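Filed under: How Stuff Works for Kids > Trash and Recycling

Why Do We Sort Our Trash?

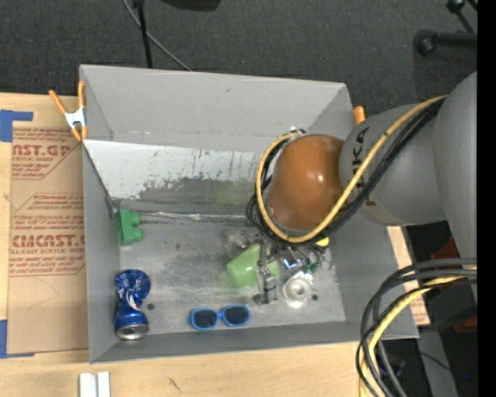 A big gray bin with a green cup, a can and some crumpled clear plastic in it.

I love looking in bins. I know that sounds gross! But I've been writing about garbage for this page for 2 years now, and a bin is like a little diary of somebody's lunch. A cup. A can. A crinkly see-through bit of plastic. All of it got made somewhere, and all of it has to go somewhere next.

So where does it go? That depends on what it's made of, and that's why we sort.

Let's start with cans. Most drink cans are aluminum, which is a light, silvery metal. The great thing about aluminum is that you can melt it and use it again, and then melt it and use it again after that. It doesn't wear out the way paper does. (Paper is made of tiny threads called fibers, and every time it gets recycled the threads get a bit shorter.) Food cans are usually steel, and steel sticks to a magnet. Try it at home with a fridge magnet and a can of beans! Then try a soda can. The magnet will slide right off.

At a sorting center, a great big magnet pulls the steel out of the pile. The aluminum needs a different trick, a spinning machine that gives it a kind of invisible shove so it hops off the belt all by itself. I could watch that for hours.

Now for plastic, and plastic is tricky. We say "plastic" like it's one thing, but it's a whole family. Some kinds are stiff, like a bottle cap. Some are thin and crinkly, like the wrap on a pack of cookies. They melt at different temperatures, so if you cook them all up together you get a lumpy mess that isn't good for much. Look on the bottom of a yogurt tub and you may find a tiny number inside a triangle. The number tells you which kind of plastic it is. It doesn't promise that your town can recycle it, though, and that fools plenty of grown-ups.

Thin crinkly plastic is the biggest pest of all. It wraps itself around the wheels in the sorting machines, and then somebody has to stop everything and cut it off. In Ballwood, where I live, it goes in the regular trash unless you take it back to the store. Over in Bergeron they have a special drop-off for it. Ask what the rule is where you are!

Wires and batteries shouldn't go in with the cups and cans either. Wires have copper hiding inside, and copper is worth saving. Batteries can start a fire if they get squashed, so give those to a grown-up who can take them to a collection box.

Want to try sorting? Get a grown-up to help you, put on some gloves, and pick out a few clean things from your recycling. Make one pile for metal, one for paper and one for plastic. Then split up the plastic by squeezing it. Does it bend? Does it crackle? Does it pop back into shape? Stay away from anything sharp, like the lid of a can.

My own pile had one thing I couldn't figure out, a juice box. It's paper, plastic and metal all stuck together in layers! I'll get to those next time.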